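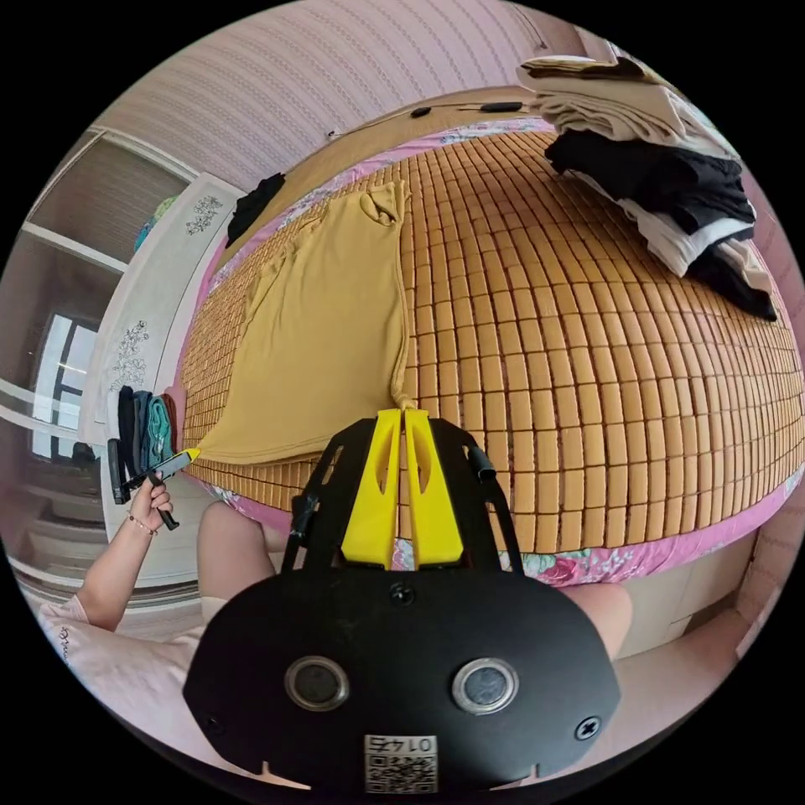

Folding is mostly oversold. We started Patero because we were tired of being told that a closet full of matching rectangles would fix our mornings, and we still don't believe it. What we teach is smaller. Lay a T-shirt flat on the bed, get the hem straight, and deal with the bunched sleeve before you make a single fold. A firm surface helps, and a bamboo mat over the sheet does the job as well as any folding board we've been sold.

Our school runs home laundry classes in groups of 11. Dilani Karunaratne wrote the first course after trying most of the popular methods and dropping nearly all of them — the ones that need special boxes went first. The course has three lessons. We doubt you need more.

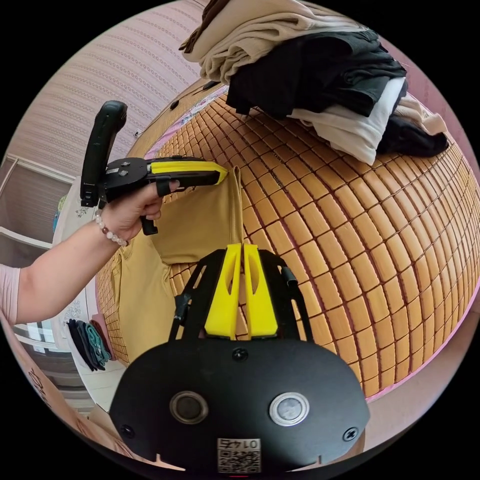 *Olive-khaki garment at the edge of the bed, bamboo mat beside it.*

So far 1,044 people have finished the course. We don't claim their homes are tidy. We don't do color coding, and we don't sell baskets, hangers or certificates. If a stack of folded clothes lasts until Sunday, we count that as a decent week.

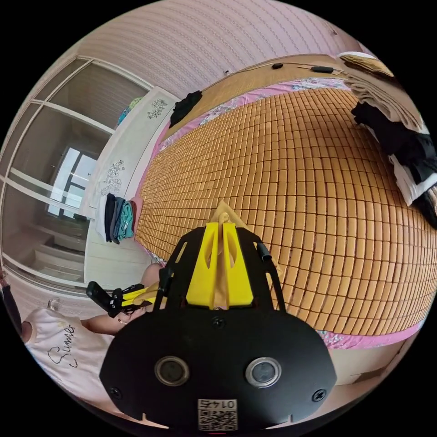 Lernina wrote to us in November that she still thinks folding T-shirts is a waste of time, but that she now does it on the bed and gets to sleep without moving a pile first.

New groups start when the last one ends. Evening classes begin at 7.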